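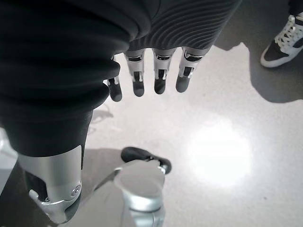
Home Issues Authors Submit Search

March – Chiharu Tamura, Dadholm Student Robotics Club

4. Dressing the robot: sleeves, hand covers and the wrist view

4.1 Why we came to clothing at all

When the club first took up the Vondero project, clothing was a long way down our list. We had a walking machine with two arms and four-fingered hands, a term's worth of evenings to work in, and a plan that was all about balance and reach. It was Mäkelä, our second-year mechanical lead, who kept pointing out that the cables running down the forearm were catching on things, and that the younger pupils who came to our open sessions were rather too fond of poking their fingers into the gaps between the links. A cover of some sort seemed the kindest answer to both, and so a good part of the spring went into fabric, which few of us had expected to be learning about (several of us had never threaded a needle).

The covers went through more versions than we can sensibly report. The one we describe in this section is a dark fabric sleeve, cut generously so that it bunches into thick folds when the arm hangs down, together with a separate ribbed covering that wraps the back of the hand and stops at a soft hem, leaving the fingers bare. Figure 3 shows both parts with the arm lowered and the hand open, as the small camera at the wrist sees them.

Figure 3. View from the wrist camera with the arm at rest. The ribbed cover ends above the fingers; the sleeve occupies much of the left side of the picture.

4.2 What the sleeve does to the picture

Our first worry was a simple one. The wrist camera is the only sensor the hand controller, which we call Curkex, may use when it decides whether the fingers are free to close, and a loose sleeve takes up room that we would much rather give to the floor and to the object. In Figure 3 the dark folds come down far enough to overlap the leftmost finger, and parts of the machine's own lower body can be seen below them. The other three fingers stand out well against the pale floor, and that contrast helped us a great deal in the early sessions, when our marking of fingertips was still being done by hand after school.

We had also not given enough thought to the floor itself. It is glossy, and the overhead lighting leaves a bright round patch on it, to the right of and below the hand in Figure 3. Curkex was at first inclined to treat patches like this as objects worth reaching for, and it was no better with shadows, whether they belonged to the fingers or to somebody standing close by. We talked for a long while about moving to the carpeted room, and in the end we stayed where we were – the carpet brings troubles of its own for the feet – and asked the members to gather more pictures with people standing near.

4.3 Collecting the pictures

We gathered 300 pictures over 14 evenings, with the arm lowered, raised, and held across the body. Each picture was marked by 2 members working separately, and where they disagreed they sat down together and talked it through, which could take up to 40 minutes when the folds were awkward. We would warmly recommend this part of the work to other clubs. It was slow, but the members who did it came away knowing the hand better than those of us who had built it.

The finger most often marked differently was the one beside the sleeve. A shorter cuff would very likely help, and Mäkelä has begun one, with a drawstring at the wrist, to be compared with the present design in Section 6.

Contact the Dadholm Student Robotics Club | Copyright the authors | Back to top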